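Repair and Reuse | Open Textbooks

Chapter 8: Sorting and Storing Parts
By Senga Crichton
July

A household appliance that has stopped working still holds a good deal that does. Motors, switches, fans, wiring and boards can all outlast the case they were fitted in. This chapter deals with what happens to those parts between the day an appliance is taken to pieces and the day one of them goes into another machine.

The earlier chapters treated dismantling as a job with an end. In a working repair shop it runs straight into storage, and storage is where most of the value is lost. A part that cannot be found is bought again. A part that can be found but not identified is usually thrown away.

8.1 The Modby stockroom

The records used in this chapter come from a repair shop in the town of Modby, run by Hauke Thiele and Ilham Younis. When the two of them counted their stock they had 1,991 parts on the shelves. Of these, 718 had no label of any kind. Thiele could name many of the unlabelled parts by eye, but Younis, who had joined later, could name very few, and customers were kept waiting while she asked him.

They made two changes. Every part was given a card when it came off the appliance, with the make, the model number and the fault that had brought the machine in. Parts were then shelved by type, where before they had been shelved by the appliance they came from. A fan from a Cellero heater went beside a fan from a Braltus oven.

Shelving by type has a cost. Parts that were made to work together are separated, and if the card is lost the link is lost with it. Shops that repair only one make may do better to keep each machine's parts in one box. You will be asked to compare the two methods at the end of the chapter.

8.2 Trays, bins and bags

Small parts need a container with a flat bottom and a raised edge. Trays suit parts that will be used soon, as everything in them can be seen at once. Bins with lids suit long storage. Circuit boards should be laid flat and should not be stacked without something between them. Anti-static bags are advised for any board that will be kept. Wiring takes up more room than its weight suggests and tangles easily, so harnesses should be grouped and bound before they are put away.

Circuit boards on a tray, and wiring bound with tape: 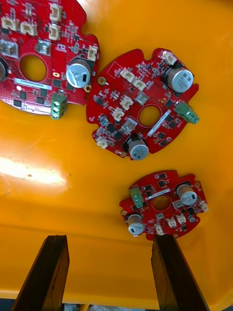
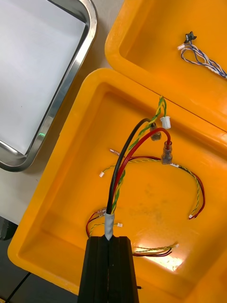 8.3 Writing the card

The card should be filled in before the next part is removed. Use pencil, which does not fade or run. Put the model number first and copy it from the rating plate, as the name on the front of a machine may cover several models. If a part has been tested, write how it was tested and sign the entry. "OK" tells the next reader very little.

Section 8.4 works through a set of cards for a Rizk tumble dryer.

Comments (3)

Arnulfo Carhuamaca
We use this chapter with our evening group. Is there a blank card to print anywhere?

Senga Crichton
Arnulfo, it is at the back of the book, after the glossary.

Senga Strachan
Pencil rubs off in a damp shed. I went over to paint marker years ago and would not go back.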